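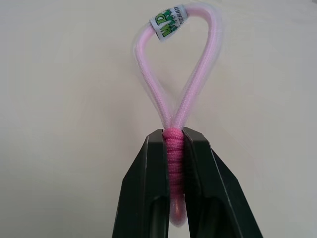
Cord, string and rope: tips from the back kitchen

I love cord! There's a drawer of it in our back kitchen in Carorville, and hardly a day goes by when I don't dip in for something. These are the tricks I use most, plus a couple that readers have sent in.

Sealing the ends
Nylon and polyester cord will fray the minute you cut it. Wrap a bit of tape round the spot first, cut through the middle of the tape, then pass the end quickly near a flame until it just softens. Press it flat with the back of an old spoon -- never your fingers, it sticks and it burns. Cotton and jute won't melt, so dip those in PVA glue and hang them up overnight.

Keys you can find
A loop of bright paracord on your keys is brilliant. You can fish them out of a deep bag by feel, and hang them on any hook by the door. Make the loop big enough for two fingers. For a neat wrapped grip, allow far more cord than you think you'll need (I ran short on my first 2 and had to unpick the lot) and pull every turn snug against the last.

Washing grubby cord
Pop it in an old pillowcase, knot the top and put it through a cool wash with a little mild soap. No softener, please. Dry it in the shade, as strong sun is hard on nylon and fades the pinks and reds something terrible.

Storing it
Hélène Robichaud wrote in with this one and I've gone over to it completely: wind each length in a figure of eight round your thumb and little finger, then finish with a few turns round the waist. It pulls out without a single tangle! Anything over 8 metres goes on a piece of stiff card with a notch cut at each end.

Stubborn knots
Lay the knot on a board and roll it under a wooden spoon handle, pushing the cord in from both sides as you go. Gordon Penner swears by a dusting of talc for shoelaces, and he's quite right, it works on apron strings too.

Next time: candle wax on tablecloths, and what to do with odd jar lids. Keep your tips coming!

Updated 31 Oct 2025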